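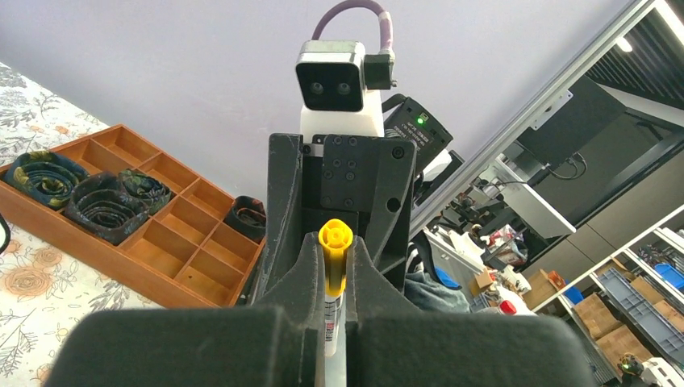 Feutres qui sèchent en deux semaines : vous les rangez comment ?

tamara_oprea
Bonjour. J'anime un atelier d'affichage pour l'école du quartier et je rachète des marqueurs depuis septembre. On me dit de les stocker à plat, d'autres pointe en bas. Qui a raison ?

yavuz.k
À plat, toujours. Debout pointe en haut, l'encre descend et la mèche se vide.

Ekaette_O
Pas d'accord. Pour les effaçables, à plat oui. Pour les permanents à base d'alcool, je les garde pointe en bas dans un pot et ils tiennent l'année.

yavuz.k
Pointe en bas, les miens bavent dans le capuchon. J'en ai jeté 5 comme ça.

recep196
Le rangement compte moins que le capuchon. S'il n'y a pas de clic, c'est mort en deux jours — quelle que soit la position.

tamara_oprea
Les enfants ne vont jamais jusqu'au clic, c'est vrai. Et pour récupérer un permanent déjà sec ?

Ekaette_O
Quelques gouttes d'alcool sur la pointe, capuchon fermé, une nuit d'attente. Ça marche une fois sur deux chez moi.

yavuz.k
Et la couleur pâlit. Je préfère racheter.

tamara_oprea
Merci, j'essaie ce soir avec les noirs.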